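Progress report, Mosalberg private well testing
January 19, 2019

Quick one this time, full tables to follow with the next invoice.

Sampling: 169 wells done since November, which puts the running total at 423. North side of Mosalberg is finished. Biritz road is not - 19 households still to visit, mostly places where the wellhead is under snow or the owner is away until spring. Left cards at all of them.

Results: nitrate over the limit in 16 wells, all in the low ground by the old feed lot. Owners were phoned the same day we got the numbers, letters went out after. Arsenic nothing so far. Coliform results are a mess, the lab (Nasr) changed its report layout halfway thru and two batches have to be re-entered by hand. Working on it.

Money: travel is over, bottles are under. Would like to move what's left in the printing line to mileage. Please confirm by email, doesn't need a form I think?

Problems: second cooler has a cracked lid, taped for now. Courier pickup moved to early afternoon, so morning rounds only - slows us down on the far routes. Still no answer from the township about acess to the pump house logs.

Next: finish Biritz, resample the 16, draft the handout on filters. Public meeting when the roads are better.

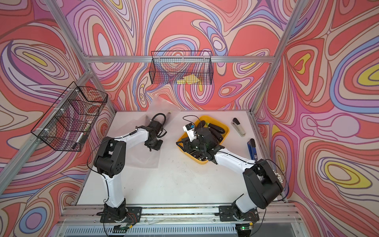

R. Selwood
Field Coordinator, Well Testing
Data entry questions to me please, billing questions to the main office.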